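4. Floral pattern as a stand-in for nature

4.1 The claim and where it comes from

The trade literature on patient and tenant spaces repeats one claim so often that it has stopped being treated as a claim. People feel better near plants, the argument goes, and a printed flower is a kind of plant, so people should feel better near a printed flower. We have no quarrel with the first step. There is a fair amount of work on gardens, window views and potted plants, and although much of it is small, it points mostly the same way. The second step is where we get stuck. A rose on vinyl has no smell, does not move, does not change between morning and evening, and will look the same in January as it did in June. Whatever a garden does for a person, it seems rash to assume that the outline of one petal carries the whole effect.

The products sold on this basis are varied. They include wallpaper, bed curtains, ceiling tiles, floor mats for children's rooms and waiting areas, and film for glass doors. Most use large, loose blooms in pale colors, a style that one supplier catalog calls "soft botanical" and another calls "restorative floral." We could not find a definition of either term. For the rest of this section we use "printed floral surface" for all of them, which is dull but at least says what is meant.

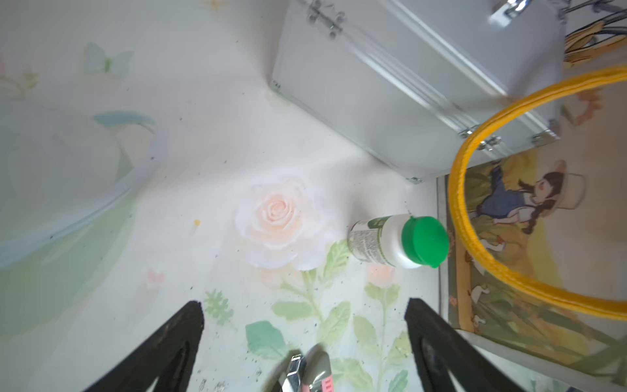
Figure 4. A printed floral surface of the soft, large-bloom type: a pastel rose on a white play mat, beside a green-capped plastic bottle lying on its side.

4.2 The Stellbridge survey

The only large data set available to us is the occupant survey run across the Stellbridge housing blocks after their common rooms were redecorated. Invitations went to 1811 adults, and 961 returned a usable form. The data file was closed on 24/07/2022 and we worked from that version throughout.

A little over half of those invited is a decent return for a postal survey, and the authors of the original report were pleased with it. We are less easy about the half that stayed silent. The invitation letter told tenants that the new wallpaper had been "chosen to support your well-being" and asked them to say how it made them feel. Someone who walked past the walls and felt nothing has little reason to fill in a form about them. Someone who liked them, or who had a strong grudge against the landlord, has plenty. We would expect the middle of the range to be thin, and it is.

The form itself used the Rurnilura comfort scale, which has seven items. Two of them ask about calm, one asks about tiredness, and the rest ask about the room: whether it is pleasant, whether it is clean, whether it feels cared for, and whether the person would bring a visitor there. All seven are added together and the total is reported as "comfort." This makes the headline result hard to read. A freshly papered wall is cleaner than an old one, and a room that somebody has spent money on does look cared for. Four of the seven items could rise after a coat of plain gray paint.

When we split the scale, that is close to what we saw. The room items moved a good deal. The calm items moved a little, and the tiredness item stayed where it was. The original report gives only the total, and it was the total that found its way into the brochures.

We do not think anyone set out to mislead. The Rurnilura scale was written for hotel lobbies, where it makes sense to ask about visitors and cleaning, and it was picked for Stellbridge on the strength of being short and free. But the effect is the same as if the question had been loaded on purpose.

4.3 The missing comparison

A more basic problem is that every common room at Stellbridge got flowers. There was no room with stripes, or with plain paint, or with a printed brick pattern. The redecoration also brought new lamps and, in several blocks, new chairs. The authors note this in one sentence and then go on to write about flowers for the remainder of their discussion. 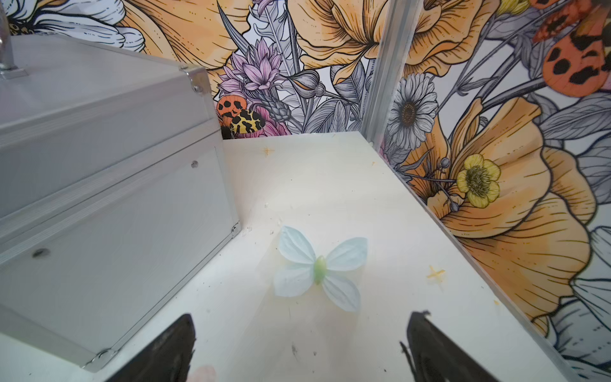
The trial at the Odera clinic did better on this point, and it deserves credit for that. Two waiting areas of the same size were papered on the same weekend, one with a floral design from the Veltavik range and one with a plain paper of similar color, also from Veltavik. Patients were sent to one or the other by the front desk according to which had free seats. This falls short of random, but it is a long way ahead of Stellbridge.

Patients in the floral area rated it prettier. They did not rate their wait as shorter, their mood as better, or their worry about the appointment as lower. The write-up describes these last three findings as "trending in the expected direction," a phrase we have learned to read with care. We looked at the tables in the appendix, and on two of the three measures the plain room was ahead by a hair. If there is a trend, we cannot see which way it is going.

The Odera authors also report that patients stayed in the floral area for up to 55 minutes, and offer this as a sign that the room invited people to linger. These were patients waiting to be called. How long they sat there depended on the doctor.

4.4 Does realism matter?

One reply to all this is that the Odera paper was simply the wrong sort of floral. Supporters of printed surfaces like to say that the image must be lifelike, and that a flat or sketchy drawing will not do the job. Others say the opposite, that a simplified flower works better because the eye takes it in without effort. Both groups cite Stellbridge. The Stellbridge blocks used several designs, some close to photographs and some drawn in outline, and the report does not say which block had which.

We asked the housing office for the list and were told it had not been kept. This is a pity, as it is the one question the data could have answered at no extra cost. Without it, any weak result can be blamed on the drawing style and any strong one credited to it, and the theory can never lose.

The same looseness shows up in what counts as natural content. Catalogs now offer flowers together with ferns, insects, birds and in one case mushrooms, all under the same well-being label. A person who likes roses may not care for moths. We found no study that separates them. 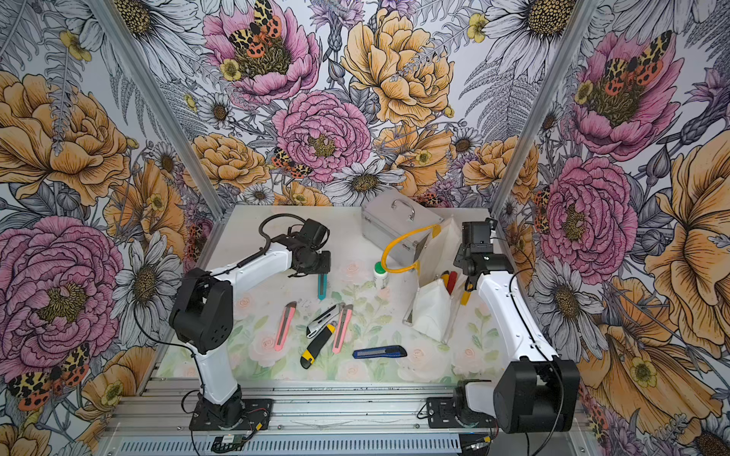

Full paper, reading time 55 min. This section, 7 min.

4.5 Novelty and habit

Suppose we grant that people in a newly papered room do feel a bit calmer in the first weeks. It would still matter a great deal whether the feeling lasts. A landlord or clinic buys wallpaper for years, and the case for spending extra on a printed garden rests on the long run. Neither of the studies above went back for a second look. The Stellbridge forms were sent out while the paste was hardly dry, and Odera closed its count before the end of the season.

What we know about habit from other settings is not encouraging. People stop seeing a poster on the office wall fairly soon. They stop hearing the music in a store they visit every day. A real garden has a defense against this – it grows, drops its leaves, and gets rained on – and a printed surface has none. If anything it goes the other way. It picks up scuffs and fades unevenly near windows, and floor pieces in particular take a beating. A worn floral mat may send a message about upkeep that cancels out whatever the roses were meant to do. We have not seen this tested either, and we offer it as a guess.

There is also the matter of taste. Comments written in the margins of the Stellbridge forms are more mixed than the scores. A good many tenants liked the walls. Others said they were "like my aunt's bathroom" or "too busy when you have a headache." One tenant asked for the money back in lower rent. The original report quotes only the friendly remarks, and calls them representative without saying how they were picked.

4.6 A question raised in review

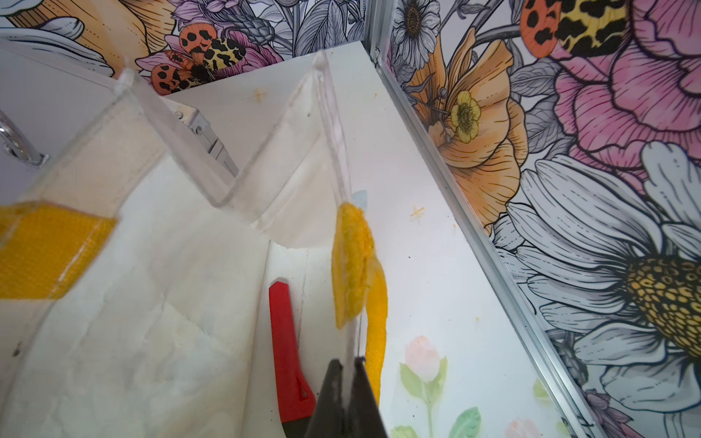 Should a clinic with a small budget avoid printed floral surfaces?

There is no evidence that they do harm, so a clinic that likes the look can buy them on the same terms as any other wall covering. What it should not do is pay a higher price for a health benefit that has not been shown, or count the purchase toward a target for access to nature.

We would add one practical note. The Veltavik floral and plain papers used at Odera were sold at different prices, the floral being the dearer of the two, and the supplier's own leaflet explained the gap by pointing to "proven calming effects." The proof listed in the footnote was the Stellbridge report. So a survey with no comparison group, scored on a scale built for hotel lobbies, ended up holding up a price tag, and the later trial that found next to nothing was paid for in part by the discount on the paper. None of this is hidden. It is all in the footnotes, for anyone who has the patience to follow them.

4.7 Limits of our own reading

Our split of the Rurnilura scale was decided after we had seen the totals, and a stricter reader could hold that against us. We also had only the coded Stellbridge answers, plus scans of the margin comments for those blocks where someone had made them. Missing answers had already been filled in with the block average before the file reached us, and we were not able to undo this. It probably makes the blocks look more alike inside than they were. The Odera appendix gives averages but no measure of spread, so our remark about the plain room being slightly ahead should be taken as a description of the table and no more than that. Section 5 sets out the design we would want to see before changing our minds, starting with a plain-wall group and a second round of forms the following June.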